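Talk notes: After the Plerner fire
Community room, Pirkville library, 7 p.m.

Start without slides. Say who I am and that I lived on Moschos Street when the apartment building burned in January. I was two doors down. I did not lose my home, and I should say so early, because some of the people in the room did.

Facts first, short. The Plerner building went up in the early morning. Three people died. The families have asked for their names to be left out of talks, so leave them out.

Then the cards. Riltari is what an 11th-grade class at the high school called its project. They asked everyone in town to write one letter to a household that had been burned out. No money and no clothes, only a letter. The goal was 400.

Pause. Let people remember whether they wrote one.

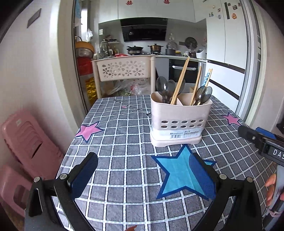

Vasiliki Koutsoukos told me she thought the whole thing was a bad idea at first. She had lost everything on the second floor and she needed a winter coat, and a stranger's letter was not going to keep her warm. She said I could repeat that, and she said she still has the letters in a shoebox.

Stay on her point for a minute. People give what is easy to give. In the first week the church basement filled up with summer clothes and odd dishes, and the families still had no phone chargers, no bus fare and no one to sit with the kids during the insurance calls.

What helped, from asking the families:
Rides to the county office.
Someone to make the same phone call again when the first one went nowhere.
Gift cards in small amounts, handed over without a form. 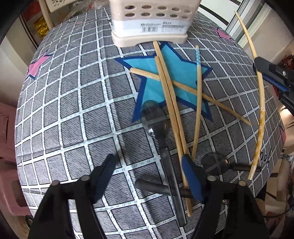
The gift cards came out of a jar at the hardware store. It took in $3,818 by the end of the month, most of it in small bills. Eirini Vasilakis kept the list of who had asked for what and put the receipts in a binder anybody could read. Mention the binder. People gave more once they could look at it.

Go slower for the next part. The vigil was well attended. The meeting on smoke alarms three weeks later was not. I skipped it myself. Say that plainly and move on.

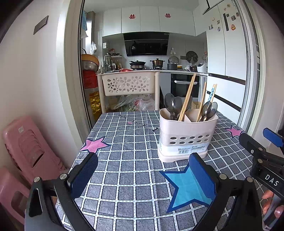 Did the students reach their goal?
They passed it in the second week, and letters kept coming after the class had stopped collecting. The late ones went to the fire station.

If someone asks about the cause of the fire — the report is not out. Don't guess, and don't repeat what was said online.

Next, what we could have ready before anything happens again. One phone number that gets answered. A list of people with spare rooms. A rule that somebody asks the family before anything is dropped off.
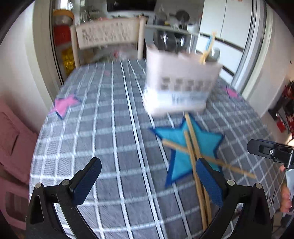 The list of spare rooms is the hardest to keep current. People move, or a grown child comes home and the room is gone. It needs a call to each house twice a year, and I have a sign-up sheet for that by the door.

Thank the library. Leave fifteen minutes for questions. Chairs go back against the wall.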